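The case for a smaller sponge

Most of us clean a worktop with whatever is lying by the sink. In Lendamton, Siebe Desmet has spent 23 years fitting and repairing kitchens, and he reckons half the tired surfaces he sees were worn out by the cleaning.

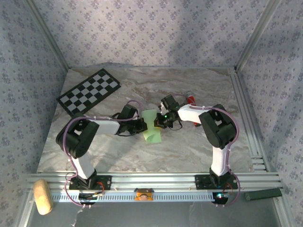
Marble patterns are popular again, in real stone and in the many surfaces that copy it. Grey and white is the usual choice. A pale green sponge shows up well against it, so it tends to get put away, but crumbs and dried milk vanish into the pattern and stay there until your sleeve finds them. Desmet wipes at a low angle, with a lamp on, and works from the back to the front.

His kit costs very little: 2 sponges, one for the worktop and one for the pans, and a dry cloth. He rinses the worktop sponge, wrings it hard and stands it on its edge overnight.

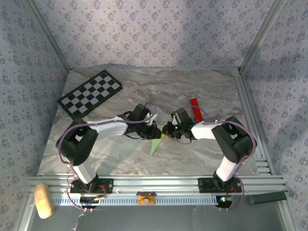

Baert, a reader in Urnent, wrote to us that she gave up sponges for cotton cloths last September and has no plans to go back. She boils hers in an old saucepan – 4 at a time – and hangs them over the bath.

Either will do for daily wiping. Real marble needs more care, as lemon juice and vinegar can mark it. Use warm water with a drop of washing-up liquid, then dry it. 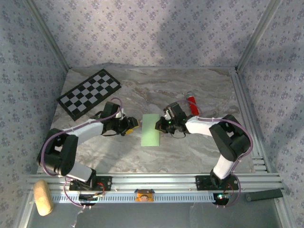
According to Solley, the drying is the part people skip, and it is why so many worktops look streaky by teatime. An old tea towel is fine for the job. Fold it in four and turn it when one side gets damp.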